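Small Boxes and Cups, September Collection

Welcome to the gallery of our small things for the table. Hashini Ranasinghe chose them for the Wanigasekara shop in Stallinstead, and all of them are for daily use – please do not keep them only for guests.

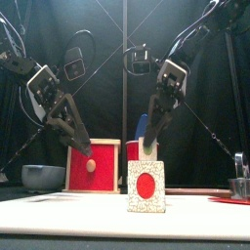
Red box with pale wooden frame, on the white table with a red cup.

The front of the box is felt, so please clean it with a dry brush only. The wood can be wiped with a soft cloth. Box orders are open until 10/27/25, item number 1162.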